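From: Boris Baláž
To: bench-automation list
Date: December 26, 2018
Subject: Re: Anyone using the Pudex soft fingers?

Hello Amancay, and hello everyone else who is supposed to be on holiday,

Amancay Quiroga wrote:
> We are looking at the Pudex finger kit for the small arm at our
> place. Cotisetti have quoted us 129 euros a pair, plus postage. Has
> anybody lived with them for a while? I am mostly worried about thin
> things lying flat, and about how long the covering lasts. The leaflet
> is very cheerful and doesn't tell me much.

I have been meaning to write something up about these since July, when Branislav and I fitted our first pair, so thank you for giving me the push. The short answer is yes, buy them, but do ask Cotisetti for the longer screws while you are at it, as the ones in the bag only just catch the thread on our mount (we lost a whole afternoon to that, and a good deal of temper).

Packets are where they do best. Crisps, noodles, anything in a crinkly wrapper that slides out of hard jaws: close slowly, stop early and let the covering do the holding. We logged 1845 picks on the first pair before Branislav decided he didn't like the look of the left tip and swapped it, and I think he was being fussy!
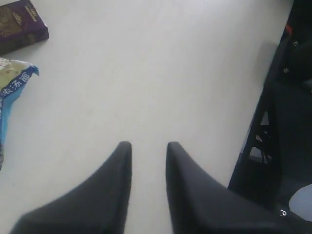 Thin flat things are harder, I'm afraid, and your worry is a fair one. The tips are rounded and quite blunt, so they won't get under a cover lying flush on a table. With a small book we come in across the narrow side and squeeze, and that's fine as long as it is no wider than the opening. Wider than that and you will have to nudge it to the table edge first, or keep a suction cup handy. Vlastimil swears by the suction cup, but then he has never had to clean one.

As for wear, expect to change the covering after almost 10 weeks of daily use. Replacements come 2 to a bag and go on without tools, though warm hands help. Wipe them with plain water only. The alcohol wipes left ours tacky and they picked up every bit of fluff in the building.

If you'd like our closing speeds and force settings, write to me off list and I'll dig them out once I'm back at my own desk.

All the best, and a happy New Year to you all,
Boris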